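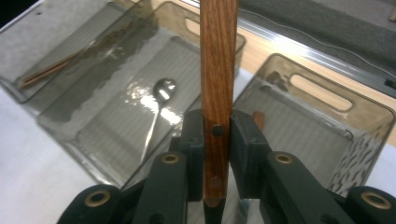 Sort the cutlery before you fit anything into the drawer. Trays are easy to move while they stand on a table and awkward to move once they are loaded and wedged side by side. Lift each piece out of the old drawer, decide which group it belongs to, and put it in that group's tray. The trays are translucent smoky gray, so you can make out thin things such as a pair of wooden chopsticks through the plastic, though glare can hide them under a bright lamp. Knives are sorted one at a time. A knife with a riveted wooden handle, dark-streaked like the one here, goes into the knife group even if the rest of your set is all metal.

## 4. Sorting and loading the trays

This section covers the Trilletine trays in a standard kitchen drawer. If you have the deep drawer kit, read section 6 first and then come back to step 4.

**You will need:**

- the trays, washed and dried
- the Brululex liner, uncut
- a tape measure and a pencil
- scissors
- a dish towel
- clear table space next to the drawer

### 4.1 Measure the drawer

1. Empty the drawer completely. Wipe out the crumbs, including the ones in the back corners.
2. Measure the inside width at the front and again at the back. Write down the smaller number.
3. Measure the inside depth from the front panel to the back panel, along the floor of the drawer.
4. Compare your numbers with the minimum sizes. Three trays side by side need an inside width of 328 mm and an inside depth of 357 mm.

**Note:** Older drawers are often out of square. If the front and back widths differ, go by the smaller one and fill the gap with a folded strip of liner.

If the drawer is narrower than the minimum, use two trays. Do not force a third one in. The side walls will bow and the drawer may rub on its runners.

### 4.2 Cut and lay the liner

1. Unroll the liner on the table with the ribbed side down. Leave it flat for 30 minutes so the curl comes out.
2. Mark your width and depth on the smooth side.
3. Cut along the pencil lines. Cut a little large and trim again if needed.
4. Lay the liner in the drawer, ribbed side down, and press it into the corners.

The liner has no adhesive. It can be lifted out and rinsed under the tap. Let it dry before you put it back.

### 4.3 Sort into groups

Set all the trays out on the table. Most households end up with these groups:

| Group | Goes in | Remarks |
|---|---|---|
| Forks and spoons | First tray | Handles toward you |
| Chopsticks, skewers, other long thin pieces | Second tray | Keep pairs together |
| Table knives and steak knives | Third tray | See 4.4 |
| Peelers, openers, small tools | Side bin, if fitted | Sold separately |

1. Start with whatever you have most of. That is usually teaspoons.
2. Put matching pieces together before you worry about which way they face.
3. Lay chopsticks lengthwise once you load them for good. While sorting, it doesn't matter if they lie at an angle.
4. Set aside anything bent, cracked, or chipped.
5. Set aside anything you can't name. You can decide about it at the end.

Disposable chopsticks still in paper sleeves take up a lot of room. Keep them in another drawer, or put up with a fuller tray.

### 4.4 Handle and load the knives

> **CAUTION:** Sort knives separately from everything else. Never reach into a mixed pile to pull one out. Spread the pile first with the end of a wooden spoon.

1. Pick up each knife by the handle. When you carry it from the drawer to the table, keep the blade pointing down and away from you.
2. Check the handle. On riveted handles, press lightly on either side of each rivet. If the wood moves, put the knife aside for repair.
3. Wipe the blade from the spine side with a folded towel.
4. Lay the knife in the tray with the handle toward the front of the drawer and the cutting edge facing the left wall.
5. Load the remaining knives the same way, all facing left.

Wooden handles should go in fully dry. Water collects around the rivets and along the grain, and a closed drawer is slow to air out. If a handle feels rough or looks pale, rub in a few drops of food-safe mineral oil and leave it overnight on a rack.

**Note:** The third tray is meant for table and steak knives. Chef's knives and bread knives belong in a block or in a blade guard. A blade longer than 200 mm will not lie flat in the tray.

### 4.5 Fit the trays

1. Place the left tray first and slide it to the back.
2. Place the right tray against the other side wall.
3. Lower the middle tray between them. It should drop in under its own weight or with a light push.
4. Open and close the drawer slowly a few times. If anything rattles, check that the liner isn't bunched up at the back.
5. Open the drawer all the way and look at the knives again. If any have turned, the tray is too empty — add a divider or move a few pieces over.

Trays can be fitted in any order across the drawer. In homes with small children, move the knife tray to a higher drawer with a latch.

### 4.6 Cleaning

Wash the trays by hand in warm water with a little dish soap. Use a soft cloth. Scouring pads leave fine scratches that show up badly on tinted plastic, and the scratches can't be polished out. Dishwashers are fine on the top rack, with the heated dry turned off.

Wipe the trays out when you see crumbs. A full wash every couple of months is plenty for most kitchens.

### 4.7 Common problems

**The trays slide forward when the drawer opens.** The liner is upside down or dusty. Turn it ribbed side down, or rinse it.

**The middle tray won't go in.** Take all three out and measure again. Check for a screw head sticking out of the side wall.

**There is a cloudy film on the plastic.** Usually this is hard water. Wipe it with a cloth dampened with white vinegar, then rinse.

**The drawer is nearly full and there are still pieces on the table.** Move guest cutlery and serving pieces to a second drawer. Extra trays are sold singly; ask for the standard size and give the depth you wrote down in 4.1.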